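Kerkirstead Reading Circle
Minutes of the January meeting, held in the upstairs room at Drorkwood

Present: Slavica Georgiou (chair), Torquil Mowat, Ibsa Hadgu, Khrystyna-Mariia Demchenko, Nazar Shevchuk (minutes)
Apologies: none received

1. Welcome
Slavica opened at 7.10 pm and thanked everyone for turning out on such a filthy night. The last minutes were agreed once Torquil had pointed out that he had liked the Flillberg novel very much, and that it was the translation he had grumbled about. Corrected, with apologies from the minute-taker.

2. Book of the month
A long and very enjoyable talk, which I have had to shorten a good deal. Ibsa felt the first 100 pages could have been a letter. Khrystyna-Mariia disagreed warmly and read us the ferry crossing aloud, which won several of us round - Ibsa less so. Torquil wondered whether the aunt knew about the will all along. We went back and forth on this until the tea was ready and did not settle it.
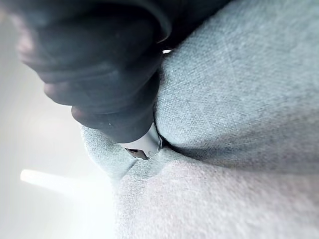 Light grey fabric, close up.

3. Money
Ibsa reported a balance of £490 after the room hire. Subscriptions will stay as they are until the summer. Two members still owe for last year and Ibsa will have a quiet word.

4. Spring book sale
The date depends on the hall and Torquil is chasing. Khrystyna-Mariia has some 24 boxes in her garage and would dearly love her garage back. Agreed to price paperbacks at 50p and to let children choose one free. Slavica will ask the school for trestles.

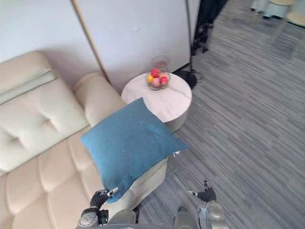 Photo: Kerkirstead Reading Circle

5. Next books
Slavica read out the list of suggestions. After a show of hands we chose the lighthouse memoir for next month, with the short stories to follow. Nazar asked whether we might try some poetry, and was met with more kindness than enthusiasm, but it will go on the list for autumn.

6. Any other business
The library can lend us large print copies if we ask a month ahead - Slavica has the form. Torquil still has somebody's umbrella.

The meeting closed at 9.05 pm. Next meeting in the same room, Ibsa to bring biscuits.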